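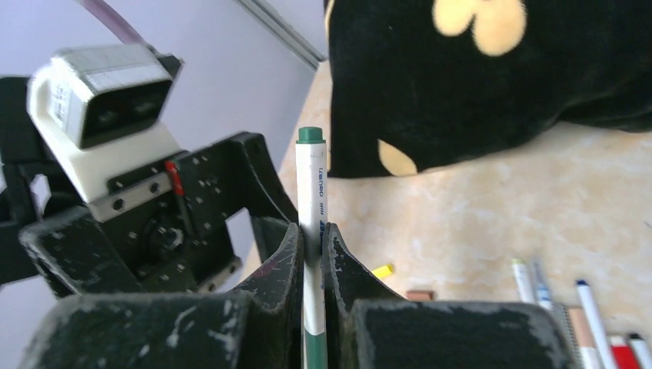 Fading of Colored Inks on Two Papers Under Window Light

Project report, second-year laboratory course
Rafia Niazi and Obaidul Dissanayake

1. Background

Colored ink on paper loses color when it is exposed to light. The effect is familiar from shop signs, wall calendars and the spines of books kept near a window. Two processes are usually named. In the first, ultraviolet light breaks bonds in the dye molecule directly. In the second, visible light excites the dye, which then reacts with oxygen and moisture in the surrounding air. Which process dominates depends on the dye, the paper, and the humidity of the room.

Inks fall into two broad groups. Dye-based inks are dissolved in the carrier liquid and soak into the fibers. Pigment-based inks contain solid particles that stay nearer to the surface. Pigments are generally more stable, as the outer part of each particle shields the inside. Most inexpensive writing and coloring products use dyes.

The department hangs student posters in a corridor with windows along one side, and many of them become hard to read before the end of the year. We wanted to know whether a clear UV-filtering film would slow the loss enough to justify fitting it, and whether the choice of paper mattered.

2. Materials

Six inks were tested: red, blue, green, violet, orange and black. All were water-based and sold for general classroom use. The manufacturers do not publish the composition, so the inks are identified here by color only.

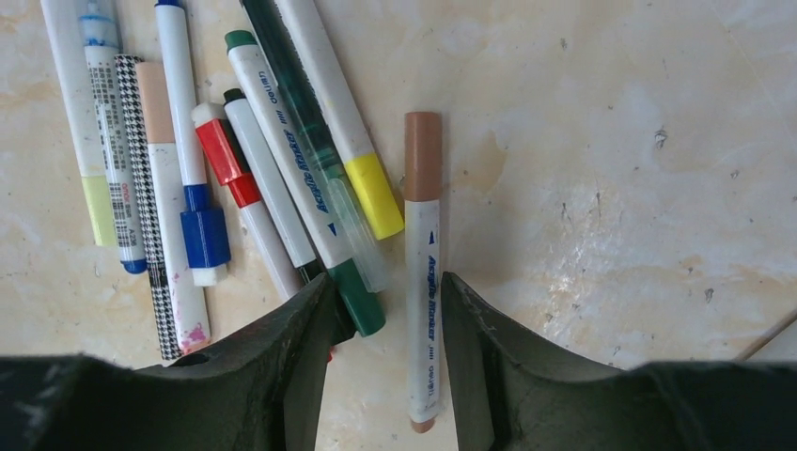

Figure 1. Markers on a marble-patterned tabletop.

Two papers were used. Satti is an uncoated wood-free sheet. Laris is a coated sheet with optical brightener. Both were cut into strips from a single pack of each type. The filter was the Wikico self-adhesive window film. Color was measured with the handheld colorimeter belonging to the teaching lab, and readings were entered in Dititz, the data logging program used in the course.

3. Method

Each strip carried one patch of one ink, applied in two passes at right angles with a drying interval between them. Eleven strips were made for each combination of ink and paper. One green strip on Laris, intended for the window group, tore during mounting and was discarded, leaving 131 strips.

The strips were divided as follows. For each combination, 4 were mounted behind plain glass, 4 behind glass covered with the film, and the remaining three in a closed drawer in the same room. The window group was one short for green on Laris. The window faces south. Exposure began in November and ran for 866 hours, counted as total elapsed time including nights. We did not have a light meter that could log continuously, and the actual dose is therefore unknown. All exposed strips hung side by side and can be compared with each other, but not with published lightfastness ratings.

Color was read at the start, at four intermediate points one week apart, and at the end. Repeat readings were taken on 32 occasions to check the instrument, giving 818 readings in total. Color change was calculated as the distance between the first and the current reading in Lab space.

4. Results

Strips in the drawer showed no change larger than the spread of the repeat readings. This applied to both papers and all six inks.

Behind plain glass the order of fading, from most to least, was violet, orange, red, green, blue, black. The violet patches shifted toward blue as they faded, which suggests a mixture in which the red component is lost first. Black drifted toward brown on both papers but stayed easily legible.

The film reduced the change in every ink. The reduction was largest for red and blue and smallest for orange. Orange behind the film faded nearly as much as orange behind plain glass, and the difference between the two groups was within the spread of the replicates.

Inks on Laris faded more than the same inks on Satti, with the exception of black, where no difference was found. The Laris sheet itself also yellowed slightly in the unprinted margin. The margin on Satti was not measured at the start, which was an oversight.

5. Discussion

The result for orange is consistent with a dye that is damaged mainly by visible light, which the film passes. A filter cannot protect such a color without also darkening the display. For the other colors the film is useful, although it delays fading and does not stop it.

The paper effect may come from the coating, which holds the dye close to the surface where oxygen is available. The brightener is another possible cause. The two cannot be separated with this design. A coated sheet without brightener should be included in any repeat of the work.

Humidity was not controlled. The corridor radiators were switched on during the second week, and the rate of change in the exposed strips fell slightly afterward. The days were also getting shorter at that time, so no conclusion is drawn.

6. Recommendations

Text on corridor posters should be black. Violet and orange should be kept for parts that carry no information. Uncoated paper is preferred. The film should be fitted to the two windows nearest the stairwell, where posters hang longest, and the test repeated there in spring with a logging light meter.

Division of work: R. Niazi prepared the strips and wrote sections 1 to 3. O. Dissanayake took the readings and wrote sections 4 to 6.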